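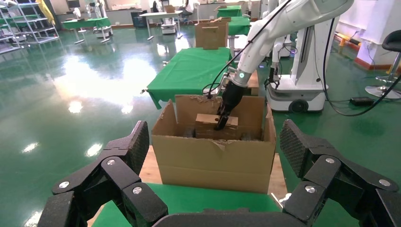 Figure 2. A used carton with a smaller cardboard block inside, on a light wooden board. The back flap is upright and the upper edge of the front wall is slightly torn.

3.2 Condition of the cartons

The second part of the study concerns cartons which had already been in use before they reached us. In the packing room at Vatside, a carton is normally opened and filled again several times before it goes to the paper bale. We wanted to know which signs of wear matter to the people who pack, and which signs are only ugly. For this purpose we collected 31 cartons from the returns shelf during February and kept them in the dry store at Flerotbridge until the sorting.

Each carton was examined on a table, always from the same side, with the flaps left as they were found. We noted the state of the upper edges, the state of the outer paper layer and the stiffness of the flaps. A torn upper edge, as on the front wall in Figure 2, was recorded as "ragged" when the tear stayed near the rim, and as "split" when it continued down the wall. Places where the brown surface has come away and lighter paper is showing, as on the back flap in the same figure, were recorded as "peeled". We did not try to find out the cause of each peeled place. Adhesive tape is a likely one, but old labels and rubbing against other boxes can give a similar mark.

Of the 31 cartons, 20 had a ragged edge on at least one side and 16 had peeled places on one or more flaps. These two groups overlap, so the numbers should not be added together. Only 2 cartons had a split wall, and both were taken out before the packing trials.

The opinions of the packers were not always the same as ours. At the Hajji bench, where mostly small parts are packed, a ragged edge was accepted without discussion as long as the flaps could still be folded flat. At the Brenden bench the packers refused several of these cartons. Their goods are taller and come close to the rim, and a weak rim bends outwards when the flaps are closed over them. Peeled flaps were a different question. The packers at both benches disliked them, as new tape does not hold well on the soft inner fibres, and they preferred to turn the carton over and close it from the other end.

3.3 Inner blocks

Many of the cartons are packed with a smaller cardboard block inside, and its place in the carton had an influence on the work. In Figure 2 the block is near the front of the opening. This position leaves the front wall close to the block, and in our trials it was more difficult to get the fingers down on that side. Évan Riviere, who led the sorting, suggested to record the distance between block and wall on all four sides, and this was done from the second morning on. The first measurements, taken only on the long sides, are therefore left out of Table 3.

A high back flap was sometimes useful during placing, for it stopped the block from going over the rim. On the other hand it made a shadow in the carton - under the side lamps this was quite strong - and smaller items around the block were easily missed at the final check. In the later trials the flaps were folded outwards before the check, and the lamp was moved to the front of the table. The results with both lamp positions are given separately in Section 4.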